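Sedska Adds Washable Wool Runners and Stair Treads to Its Clornden Line

March 2025
By Demyd Yurchenko, Sedska

Print this page | E-mail this page

I've been waiting all winter to write this one! Starting this month, our Clornden line finally comes in runners and stair treads, and I get to be the person who tells you. If you've ever called our order desk to ask whether the Clornden pattern comes in something long and skinny (and a lot of you have, I've picked up the phone myself), the answer is now yes. 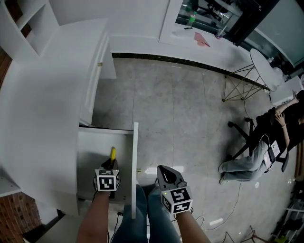
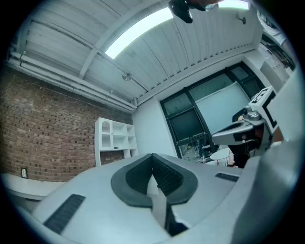

Clornden started out as an area rug, a flatwoven wool with a broken stripe that Hartmut Wiegand drew on the back of a shipping form. Hartmut has been our head of design for 11 years and he's a stubborn man when it comes to stripes. When I first asked him for a runner he said the pattern would look chopped off at that width, and he was right, so he went back and redrew the whole repeat. The stripes on the runner are narrower than on the big rug, and they shift a little as they go down the hall. Put the two side by side and they look like cousins. I like the runner better, but don't tell him.

The runners are woven for us by Boiko, the same mill that makes the area rugs. They come in lengths for short entries, ordinary hallways and those endless upstairs halls you get in older houses. Colors are oat, brick, slate and a deep green we're calling Fern. We tried a yellow too. It looked great on the sample card and awful on the floor, so it's gone.

Now, the washing. The wool is treated before it's woven so you can put a runner through a home machine on cold, gentle cycle, with a wool soap. Lay it flat to dry and give it a tug at the corners while it's damp. Please don't put it in the dryer! I did that with a test piece at home and ended up with a very nice placemat. The area rugs are still spot clean only — they're woven heavier and don't get the same treatment.

Stair treads are sold in sets, and you can add single treads if your staircase has an odd number. Each one has a finished edge on all four sides, so you won't see raw backing when you look up from the bottom step. They go down with double-sided carpet tape or with staples, whichever you prefer. Tape is fine for most finished wood stairs, but try it on one step for a few days before you commit to the whole flight.

We're also bringing out a new rug pad with this launch. It's called Diltero, it's felt on top and natural rubber underneath, and you can trim it with kitchen scissors. Cut it an inch smaller than the runner on every side. It's thin enough that most doors will clear it, though I'd measure the gap under yours first. My own closet door did not clear it, and I had to move the whole thing down the hall.

Pricing depends on length. The shortest runner is $395 and the next size up is $416, which I know is a small jump, and yes, people in the office argued over whether it should be bigger. The Diltero pad is sold separately. Every runner comes with a 2 year warranty against seam failure and color loss in normal indoor use.

Oat and slate are in stock and shipping now. Brick and Fern can be ordered today and will go out as they arrive from the mill. If you own a Clornden area rug and want to match it, send us the dye lot number from the label on the back and we'll do our best to get you close. Wool takes dye a little differently every time, so I can't promise a perfect twin.

A round Clornden is on the drawing board for August. Hartmut says a broken stripe has no business on a circle, and I've asked him to draw it anyway.

Store owners who'd like swatches can write to our trade desk, and swatches for everyone else are free with the order form.

Print this page | E-mail this page

Comments (3)

hallwaymaggie
Finally!! I have the big one in slate and have been making do with a plain gray runner next to it. Does the slate lean blue or is it a true gray? Mine looks blue in the morning.

T. in Ohio
Would the treads work on stairs with a rounded front edge? Mine stick out quite a bit and the last set I bought kept curling up.

rugs_and_dogs
Ordered the oat. Two big dogs, so we'll see how the washing goes. Wish you'd kept the yellow.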